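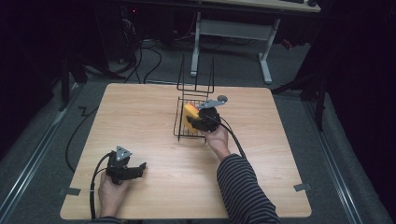
Radomir Gashi wrote on 2021-06-06:
> My wife came home from Droltmont General with the walking frame and a sheet of balance exercises, and she can't get past the second one without the room spinning. The clinic says keep going. Did anybody else feel worse before they felt better? She was a runner before the ear infection and she's pretty low about it.

Hi Radomir,

Oh, please tell her yes, I felt much worse! I had the same thing (inner ear, left side, woke up one morning in October and couldn't find the floor) and the first couple of weeks of exercises were miserable. I did the head turns sitting on the edge of the bed with a bucket next to me, and my son thought I was dying.

What helped me was Dragica Omerović at the Sedoter clinic, who had me cut everything down. The sheet said 75 head turns a day and I was trying to do them all in one go before breakfast, like an idiot. She had me do 10, then sit and look at the door handle until it stopped swimming, then go make tea. I got to the full number by spring, and by then I was also walking to the mailbox and back without the frame, which is over 2000 steps if you take the long way past the Bestau bakery (I always take the long way).

Do ask the therapist before she changes anything, though, because I was told mine was one kind and Kastriot's was another, and his exercises were completely different. If her hearing changes or she gets a bad headache with it, she should call them the same day. They told me that at every single visit.

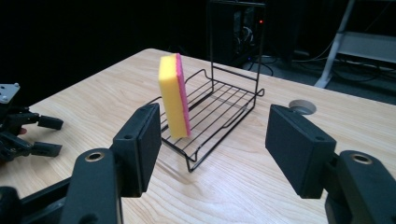 Black gripper, fingers open wide

About the running, I can't tell you, I never ran for anything but a bus! But Blagoje Vlachou on this list went back to it, slowly, on grass, and never in the dark. He might write to her if you ask him. Dark was the worst for me too. We put a night light in the hall and I still use it.

Does she have somebody with her on the stairs? Give her a hug from me.

Nataša

Lists > Balance and Dizziness > Recovery at home > Thread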